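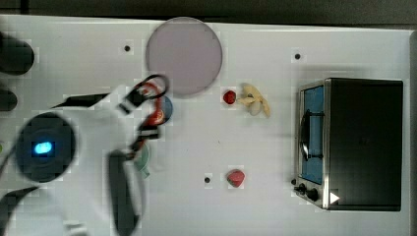
## Why did the arm stop in February, and is it fixed?

The cable that goes to the gripper was too short in its loop. When the wrist turned past 194 degrees, the cable pulled at the connector and the arm lost the gripper signal. The controller then made a protective stop. We put a longer cable from Navarrete and made a new limit in the program, so the wrist does not go so far anymore.

## Can I move the toy food by hand when the arm is stopped?

Only after you press the emergency stop. A protective stop is not the same thing – the arm can start again from the tablet. In the Clivov lab it started again after 60 seconds, with a hand still over the table.
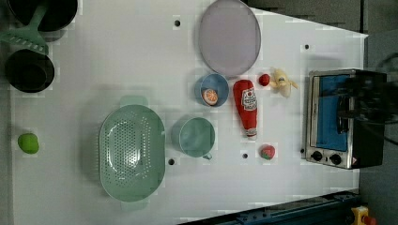

Ladia asked if the toaster oven could be hit in such a restart. Yes, it could. For this reason the first move after a restart is now always up, at 2 percent speed.

## How do I check the cable before a run?

Turn the wrist slowly to both ends and look at the connector. The cable must stay loose the whole way.

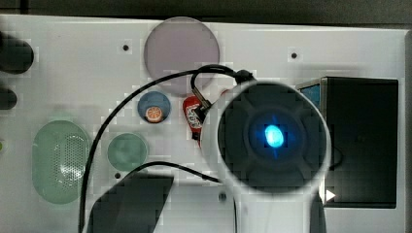
If it becomes tight at any point, do not start the run. Write to the Mondmont service desk and give them the number of cycles. We change the cable after every 400 cycles, also when it still looks good.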